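Category: Lab Notes > Photo Gallery > Faults and Repairs

The gripper that opened by itself

6/20/26

In February we began to lose objects from the left arm of the two-arm table in the Pinheiro building. The arm picked up an object, lifted it, moved some way over the table, and then the fingers opened and the object fell. No error was written on the screen. The program continued as if it was still holding something, and it carried the air very carefully to the container.

Many people in the Widano project asked what happened, so I put a few pictures of the work on this page, with notes. The technical report is longer and Preben Bach keeps it in the project folder. I am writing only what I would like a new colleague to know before he or she uses this table.

1. Clear objects

At first we blamed the clear parts. They are difficult for the camera on the wrist, because what it sees through them is mostly other things, and the edges come out as thin lines of light. When the fingers go to both sides of a block like the blue one, the program has to decide where the material is from very little. So for two weeks we adjusted the light and the approach height, and we taught the program to wait a little before it closed. The picking became better. The dropping stayed the same.
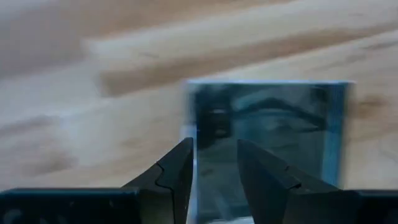 2. Flat objects

The flat dark gray pieces changed our opinion. They are easy to see and easy to hold, and still they fell. Josphat Lukumay went through the log for all the runs of the left arm, which was over 3710 grasps, and marked each one where the fingers opened without a command. He found 79. He then sorted them by the position of the wrist, and almost all of them were on the same side: the wrist turned outward and the object tilted, as you hold a plate when you want the water to run off. Hardly any were with the wrist straight.

From this he suspected the cables. They go in loops around the wrist, and when the wrist turns, one loop becomes tight. We opened the cover and the small connector under it was not fully seated. It looked good from outside. With a finger I could move it by the thickness of a paper. Each time the loop pulled, the gripper lost its signal for a moment, and the Doltix controller did what it was set to do when the signal is lost, and opened the fingers.

The green lights on the arm stay on during all this. They show that there is power and say nothing about the signal, and I think they made us trust the hardware for too long.
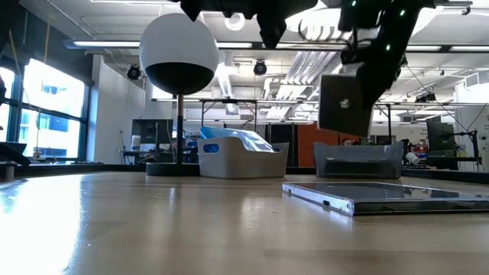

We talked a lot about this setting. Open on lost signal is a sensible choice if a hand is between the fingers, and I understand why the person who set it up wanted it. On our table the hands should not be there when the arm is moving, and a falling object is the bigger danger. It can break a container, or it can land on the other arm. Three of the drops happened while the second gripper was close, and one of these bent a fingertip on the right side. It was not a big damage, but we had no spare fingertip and had to wait for it from Huletti, so the table was stopped longer than the repair needed.

What we have now is "hold position and stop both arms". When the signal comes back, nothing moves until a person presses the reset. It is slower and some people complain – I also complain when it is my run – but we are keeping it.

3. Two arms over one table

The test after the repair used both arms. One holds the flat piece at an angle near the middle, and the other gripper comes close to it from the right. This is the position where the cable had pulled the most, so we wanted the wrist to stay in it for a long time. The containers stood along the far side as in a normal run. I prefer to test with the usual objects on the table, also the ones which the arms don't need, since the program takes other paths when the table is cleared.
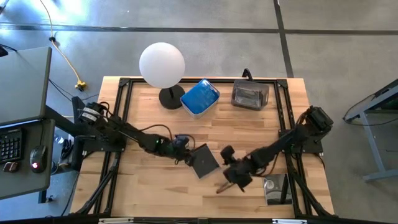 We repeated the whole sequence on three evenings. Josphat pulled on the loop with a plastic hook during the last evening, first gently and then quite hard, and the fingers stayed closed. He also pulled out the connector on purpose. Both arms stopped and the piece remained in the gripper. I wrote the time in the log and we went home.

Rules for this table from now

Before the first run of the day, turn the left wrist by hand to the two ends of its movement, with the motors off, and look at the cables. The loop must have some slack at both ends. If it is tight, do not start, and write to Preben.

If an object falls, press stop first and pick it up after. I know that the normal reaction is to catch it. In the winter I did this myself one time and the arm passed near my sleeve. I was lucky, and I did not report it until the next week, which was wrong of me. Please report such things on the same day, also when nothing was touched.

Do not put a cable tie on the wrist loop. Somebody had put one there before, to make it tidy, and I believe this is how the connector began to move. I cannot prove it.

Write each drop in the log with the word "drop" and the position of the wrist. For a long time we wrote only "failed", and Josphat had to watch many hours of recordings to find which ones were drops and which ones were bad picks.

The right arm has the same connector. We checked it and it was well seated, but we put a small clip on it too. The order number of the clip is on the inside of the cabinet door, next to the list of fuses.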